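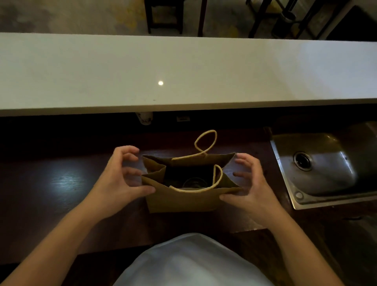 Wednesday, bench 2

Glue trials for the Guillot order, carrying on from Hülya's notes in the blue binder. She left off at the starch paste with the borax in it. I mixed a fresh batch this morning to her recipe, same flour, same pot. Came out thinner than hers. I think I took it off the heat too early. Kept it anyway and marked the jar THIN so it doesn't get used on anything for sale.

Glued up strips of the 120 gram kraft, flat lap joint, 30 mm overlap on one set and 40 mm on the other. Three strips of each. Pressed under the iron plate until after lunch.

Peel by hand, then with the spring scale:

30 mm, thin paste: all three let go along the glue line. Clean separation, hardly any fiber pulled. Not good enough.
40 mm, thin paste: two let go the same way, one tore the paper. The one that tore was at the edge of the plate, so I don't know what to make of that.
30 mm, what was left of Hülya's batch: tore the paper every time.

So the overlap matters less than the paste. Ertuğrul said the same in March and I argued with him. He can have that one.

Grain direction again. The new roll from Akavel is wound the other way from the last one, or the label is on the wrong end. Wet a square and it curled across the roll. Check before cutting any side panels. If the grain runs across the gusset the crease cracks on the outside after a few folds, and Birsen had to throw out most of a stack last time. I have written GRAIN on the core with an arrow. Please don't cut past the arrow and leave the next person guessing.

Creasing: bone folder against the steel rule still gives the best line. Tried the wheel at two settings. The light one barely marks and the heavy one scuffs the face. Could be the wheel wants cleaning, there is old paste in the bearing. Sevim has the small brushes.

Humidity in the back store is up again. The sheets on the bottom shelf have gone wavy at the corners. Moved them up and put boards over them. Need to ask Hacer whether the dehumidifier was switched off on purpose.

Base fold: went back to the plain block bottom for this size. The tucked version looks neater but takes twice the handling, and the tuck lifts when the paste is on the thin side. With a card insert it would be fine. Guillot did not ask for an insert and won't want to pay for one.

To do
- remake paste, longer on the heat, stir the whole time
- repeat 30 mm set with the new batch, and put strips in the middle of the plate only
- clean wheel
- ring Akavel about the roll
- more blotters, we are down to the stained ones

Left the second set under the plate overnight. Don't move it.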